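Why Do Shadows Change Size?
By Kavitha Pisharody
7/21/21

When I was seven, I was sure my shadow was a different person. It was tall in the morning, squashed flat at lunch, and tall again by dinner. How does it do that?

First, what a shadow is. Light travels in straight lines, and it can't bend around your elbow to reach the other side. So when you stand in the sun, your body stops some of the light, and the patch of ground behind you gets less of it. That darker patch is your shadow!

It isn't totally black, though. Light still bounces in from the sky and the walls and even the grass, so you can see the color of whatever a shadow lands on — just a deeper version of it.

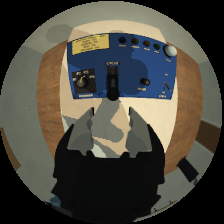 Now for the size part. Early in the day the sun is low, so its light comes in at a slant and your shadow stretches way out. At midday the sun is high up and your shadow shrinks toward your feet. In January, where I live, the sun stays pretty low all day, and even my cat Flekidel gets a long shadow at lunchtime.

You can try this indoors with a flashlight. Hold your hand close to the light and the shadow on the wall gets huge. Move your hand toward the wall and it gets smaller, with sharper edges. My best one is a rabbit. My brother says it looks like a boot.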